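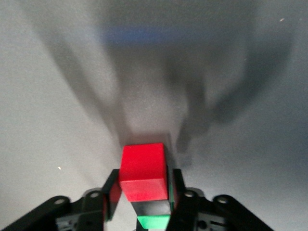
Elaheh Vahidi says the contribution screen rejects her pay file every month until she sets the earnings band by hand, and could the guide please put that step first. Fair point. It's now first. Rest of the section moved down to suit, so if you printed the old one, bin it.

Section 9. Setting up pension contributions in Kullis

Updated 10 October 2018

Read before you start. You need:

The scheme reference from your Lindcombe welcome letter (top right, under the address)
Your payroll login, with edit rights. View-only won't do
The start date of the first pay period you want contributions taken from
A list of who's in, who's opted out, who's not been asked yet

Don't have the scheme reference? Stop. You can do the earnings band without it but nothing after.

9.1 Earnings band

1. Open Settings, then Pensions, then Bands.
2. Click New band. Give it a name you'll recognise next year. "Band" is a bad name.
3. Type the lower limit. Anything earned under this has no contribution taken.
4. Type the upper limit. Anything earned over this is ignored.
5. Choose the pay frequency. Weekly, four-weekly or monthly. Limits you type are for ONE pay period, not the year.
6. Save. The band shows as Draft.
7. Click Make live. Still says Draft? Refresh the page.

Caution: step 5 catches people out more than anything else in this guide. An annual limit typed into a monthly band means the lower limit is twelve times too high, so most staff drop out of contributions altogether and you get no warning. Check one payslip before you run the lot.

Note: if you pay some people weekly and some monthly you need two bands. One band can't do both. Yes we've been asked.

Worked example. Lower limit 110 a week, and someone earns 400 in that week. Upper limit is higher than 400 so it doesn't come into it. Contributions are worked out on 290. At an employee rate of 2 per cent that's 5.80 off the payslip. These are made-up limits to show the sum, don't copy them into a live band. Use the ones for the current tax year.

9.2 Connecting the scheme

1. Settings, Pensions, Schemes, Add scheme.
2. Pick Lindcombe from the drop-down. If yours isn't listed pick Other and go to 9.5.
3. Paste in the scheme reference. No spaces. Copying from the PDF letter often brings a space along at the end, delete it.
4. Choose the band you made in 9.1. Only live bands are listed, so if it's missing you skipped step 7.
5. Enter the employee rate and the employer rate.
6. Choose how tax relief is given: relief at source, or net pay. It's in your scheme papers. Don't guess.
7. Save and test. You want the green Connected message.

Caution: getting step 6 wrong is fixable but slow. Every payslip already issued has to be reversed and re-run, and the people paid least are usualy the ones who notice.

Note: rates are a percentage of banded earnings unless you tick Use full pay. Some firms do base it on full pay. If your contracts say so, tick it, and the band is then ignored for that scheme.

9.3 Adding staff

1. Staff, tick the names, Actions, Assign scheme.
2. Set the joining date. Must be the first day of a pay period. Mid-period dates are accepted but the first contribution comes out for the whole period anyway.
3. Anyone opted out: assign them too, then set status to Opted out and attach the form. Leaving them unassigned means they get flagged again every month.
4. New starters inside a waiting period: status Postponed, and fill in the end date. Blank end date = postponed for ever.
5. Save. Letters go in the queue. They do not send until you press Send letters.

Bulk upload works too. Use the template under Staff, Import. Keep the column headings exactly as they are, and keep dates as day, month, year. Upload takes nearly 400 rows at a time before it gets sulky, so split anything bigger.

9.4 First run

1. Run payroll as a preview. Not final.
2. Open the Pensions tab in the preview. Check three people: one low paid, one high paid, one in the middle.
3. Low paid should show nothing, or very little. High paid should stop at the upper limit. If the high earner's contribution goes up when you add overtime, the upper limit isn't being read. Back to 9.1.
4. Happy? Run as final.
5. Pensions, Submit file. Wait for the receipt number and write it down somewhere.

Caution: closing the browser before the receipt number comes up doesn't cancel the file. It may well have gone. Look in Pensions, History before sending again, otherwise the scheme gets it twice and you'll be on the phone to them sorting out a refund.

Note: payment is seperate from the file. Submitting the file tells the scheme what's owed. It doesn't move any money unless you've a direct debit set up with them.

9.5 Other schemes (file export)

For schemes we don't connect to. You make the file here and upload it on their site.

1. Add scheme, Other. Type the name.
2. Pick a file layout. Chukwu is the plain one and most providers will take it. Jokell has extra columns for leavers and salary sacrifice.
3. Do steps 4 to 6 from 9.2.
4. After each final run: Pensions, Export, save the file, upload it yourself.

Don't open the file in a spreadsheet to have a look and then save it. Leading zeros on payroll numbers vanish and the whole thing bounces. If you must look, use a text editor.

9.6 Changing things later

New tax year: make a new band, don't edit the old one. Do it in February if you can, set the start date to the new year and leave it alone. Kullis switches over on the date. Editing the old band changes the figures on back-dated corrections, which is a mess.

Rate changes: Schemes, your scheme, Add rate, with a start date. Same idea.

Leavers: put the leaving date on the staff record and the last contribution comes out with final pay. Nothing to do on the pensions side.

Stuck: send the receipt number, or a screenshot of the preview if you haven't got that far, to Seung-woo Seok on the support desk. Please not the whole pay file by email. Error codes are in section 10.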